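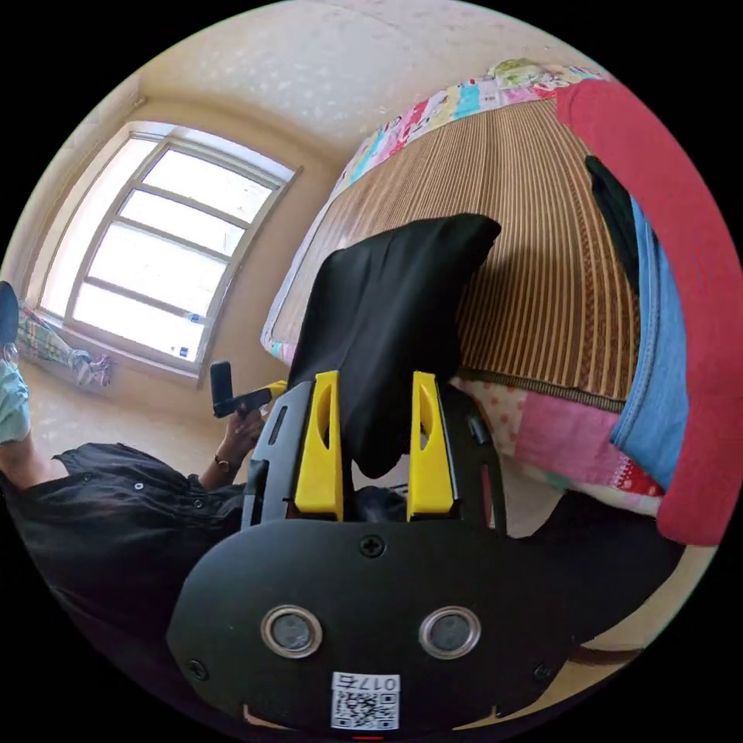 Masholm, October 26, 2026

Home About Archive Contact
Print this post E-mail this post
Search this blog Enter keywords Go

I gave up my car in February and have been taking the 26 bus to work ever since. A few people have asked me how it's going, so I'm writing it down once and sending them the link.

The ride is longer than driving. By car it was a straight run down Rindari Road and I could leave the house late and still get a parking spot. With the bus I have to be at the stop by ten to seven, and if I miss that one the next gets me in after everyone else has started. I have missed it four times. Three of those were my own fault and the other was the morning the stop got moved across the street for the water main work and the notice was taped to the wrong pole.

The money is better than I expected. I was spending $205 a month on insurance and gas, and that's before the brakes, which were going to need doing again. The pass costs less than half of that. I put the difference in a savings account and so far I have only raided it for boots.

Boots matter more than I thought they would. My old ones were fine for walking from a parking lot to a door. They were no good for standing in slush behind the Wotard building, where there's no shelter and the wind comes straight up from the river. I bought a pair one size too big so I can wear two pairs of socks, and I would tell anyone starting this in winter to do the same.

Groceries are the hard part. I used to do one big shop on Saturday. Now I stop at Ng on the way home two or three evenings a week and carry what I can. I buy less, and I throw out less lettuce. Cat litter is a problem I haven't solved. Pei-shan Tam from my building drives me to get it every so often and I pay her back in soup, but I'd like a better arrangement than that before the snow comes.

I read more, too. I got through most of a long book about canals over the summer – all of it on the bus, none of it at home. In the dark months I can't see the page well enough from the back seats, so I sit up front behind the driver if there's room.

Nasrin Farahani wrote to ask if I'd miss the car for trips out of town. Yes, I do. I went to see my aunt in June and it took two buses and a train and most of a day, and the return was worse. I've priced renting for Thanksgiving and will probably do that if she's still having everyone over.

The schedule changes again next month. The new one has the 26 leaving four minutes earlier in the morning and running later on Friday nights, and they're dropping the stop by the library. I've copied the new times onto a card and stuck it to the fridge.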